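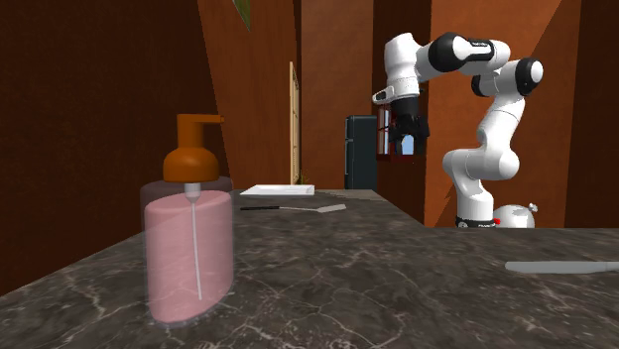
シミュレータの中に台所の作業台を組み、7軸アームで物をつかむまで

2019年5月11日

シェア工房Vidalの作業台に7軸アームを据える前に、同じ配置をシミュレータで組みました。そのときの手順をまとめておきます。使ったのはシーン編集ソフトのPrullonと、アームを動かす側のDrernusです。Prullonはインストール済みで、アームのモデルが読み込める状態を前提にします。モデルの入手方法はDrernusの付属文書に書いてあるので省きます。

1. 単位と原点を決める

最初に単位をミリに固定します。Prullonの初期設定はメートルで、後から変えると配置済みの物体だけ元の単位のまま残ります。設定画面の「シーン」から「長さ」を開き、mmを選んでから新規シーンを作り直してください。既存のシーンに対して変更しても反映されません。

原点はアームの取り付け面の中心に置きます。部屋の隅を原点にすると見取り図とは合わせやすいのですが、目標位置を書くたびに引き算が必要になります。実機でもアームの台座から測るほうが早いので、シミュレータも同じにしました。上がZのプラスです。

2. 天板を作る

天板は直方体ひとつで足ります。奥行きは600、厚みは43にしました。工房の作業台を実測した値です。幅は壁から壁までの寸法をそのまま入れます。

見た目は暗い灰色の大理石にしました。白い筋の入ったテクスチャで、Prullonに最初から入っているものです。工房の天板はただの板なので、見た目は一致していません。カメラ画像から物体を検出する予定がある人は、実際の天板を写真に撮って貼り付けてください。つかむ動作の確認だけなら、どの柄でも結果は同じです。

天板は必ず「固定」にします。固定にし忘れると、再生した瞬間に天板ごと下へ落ちます。アームは残るので、一見すると天板が消えたように見えます。

3. 部屋を置く

壁、戸枠、冷蔵庫を奥に置きます。いずれもアームの届く範囲の外なので、当たり判定は切りました。付けたままでも動きますが、計算が重くなります。壁は橙がかった茶色、冷蔵庫は濃い灰色です。

壁に当たり判定がいる場合もあります。台座のすぐ後ろに壁があると、肘が後ろへ回ったときに接触します。実機の設置場所がそうなら、その壁だけ判定を残してください。判定用の壁は見た目の壁と別に作り、少し手前に出しておくと、実機での余裕になります。

4. アームを読み込む

Prullonの「読み込み」からアームのモデルを開き、台座を天板の奥側に置きます。台座の底面と天板の上面は同じ高さにそろえます。めり込んでいると、再生直後にアームが震えます。震えるときは関節の設定を疑う前に、台座の高さを見てください。

台座と天板は固定の拘束でつなぎます。拘束の相手を「地面」にしても動きますが、後で天板の高さを変えたときに台座だけ元の位置に残ります。相手は天板にしておくほうが直しやすいです。

次に初期姿勢を決めます。前腕を天板の中央側へ下ろし、グリッパの指が真下を向くようにします。手首が伸びきった姿勢から始めると、逆運動学の解が飛びやすくなります。7軸なので、手先を同じ位置に置いたまま肘の位置を変えられます。Drernusの「冗長軸」の欄で肘の角度を決め、その値を初期姿勢と一緒に保存してください。空欄のままだと、起動するたびに肘の位置が変わることがあります。

5. グリッパを付ける

平行に開閉する二本指のグリッパを手首のフランジに付けます。開き幅の上限は70です。ここはカタログの値を写さず、実機の指を開いてノギスで測った値を入れます。指先にゴムを貼る場合は、その厚みを引いてください。

指の当たり判定は、自動生成の形状を使わず直方体に置き換えました。自動生成だと細かい面が多く、薄い物をつかんだときに接触点がずれます。指の内側の面だけ正確に合わせ、外側は大まかで構いません。

駆動は位置制御にし、力の上限も入れておきます。上限がないと、指は閉じきろうとして物体に食い込み、物体がはじき飛ばされます。

6. 物体を並べる

作業台の上に置くのは次の物です。

・ソープディスペンサー（透明な本体にピンクの液体、ポンプはオレンジ）
・フライ返し
・白い長方形の平皿
・ナイフ

ディスペンサーは手前の左に立てます。本体は角の丸いカプセル形なので、当たり判定は円柱と球の組み合わせにしました。ポンプ部分には別に小さな箱を付けます。横に伸びたノズルの判定を省くと、指がノズルを素通りします。

中の液体は流体として計算していません。不透明な円柱を中に入れ、本体と一体にしてあります。重さは液体込みの値をまとめて本体に設定し、重心を下げます。重心を形の中心のままにすると、軽く触れただけで倒れます。

フライ返しは柄の先を左に向け、寝かせて置きます。柄が細く長いので、当たり判定は柄と先の板で分けてください。ひとつの箱で囲むと、柄の周りに見えない壁ができます。

平皿はフライ返しのすぐ奥です。薄い物どうしを近づけると、再生した直後に互いを押しのけることがあります。判定用の形どうしに3の隙間を空けると収まりました。

ナイフは右の端に、刃先を左へ向けて寝かせます。工房で実機を動かすときに刃物は出さないので、これはつかむ対象に入れず、避ける対象として登録します。Drernusの「障害物」に追加し、避ける距離は他の物より大きめにします。

7. 透明な物の設定

透明な本体は、描画と深度の両方を確認します。Prullonの深度画像では、初期設定のままだと透明な面も不透明として扱われます。実際の深度カメラは透明な面を突き抜けたり、値が抜けたりするので、そのままでは条件がよくなりすぎます。

材質の「深度に含める」を外すと、外側の殻が深度画像から消え、中のピンクの円柱だけが残ります。実機に近いのはこちらでした。ただし、深度から幅を測ってつかむ場合、殻の厚みの分だけ狭く出ます。指を開く幅には余裕を足してください。

8. つかむ動作を書く

動作はDrernusの側で書きます。順番は次のとおりです。

・初期姿勢へ移動
・グリッパを開く
・対象の真上へ移動
・まっすぐ下ろす
・閉じる
・まっすぐ持ち上げる

対象の真上への移動は関節補間、下ろす動作と持ち上げる動作は直線補間にします。下ろすところまで関節補間にすると、途中で手先が横に膨らみ、隣の物に当たります。

最初の対象はフライ返しの柄にします。ディスペンサーは背が高く、上から下ろすとポンプに当たるため、後回しです。本体を持つなら横から近づく動作を別に作ります。そのときは指を水平に向け、ノズルの向きと重ならない側から入れてください。

閉じた後は、指が止まるまで待つ処理を入れます。待ち時間を固定にするより、指の速度が小さくなったことを条件にするほうが、対象を変えても直さずに済みます。

9. うまくいかないとき

物体が滑り落ちる
摩擦係数を見ます。Prullonでは指と物体の両方に値があり、小さいほうが使われます。片方だけ上げても変わりません。

物体が指の間で震える
力の上限を下げるか、計算の刻みを細かくします。先に力の上限を試してください。刻みを細かくすると再生が遅くなります。

経路が見つからない
初期姿勢の時点で何かと接触していることが多いです。「接触の表示」をオンにし、台座と天板、指と手首の組を確認します。隣り合う部品どうしの判定は除外して構いません。

肘が天板に当たる
冗長軸の角度を変えます。それでも当たるなら、台座の位置を奥へずらすか、台座の下に板をかませる案を検討します。実機では穴を開け直すことになるので、ここで決めておきます。

10. 実機へ移す前に

シーンを保存したら、台座の中心から天板の各辺までの距離を書き出します。4月に一度、左右を逆に写して穴の位置を間違えたので、今は図に矢印を描いて手前側がわかるようにしています。

実機での最初の動作は、物を何も置かず、速度を最低にして行います。非常停止ボタンは手の届く位置に置き、アームの届く範囲に人が入らないようにしてください。Vidalでは、アームを使う時間帯を予約表に書くことになっています。

シーンファイルの保存時は「テクスチャを含める」にチェックを入れてください。入れないと、別のパソコンで開いたときに天板が白一色になります。

シェア 43　コメント 3

当サイトでは、表示の改善のためにCookieを使用しています。閲覧を続けると、Cookieの使用に同意したものとみなします。［同意する］［設定を変更］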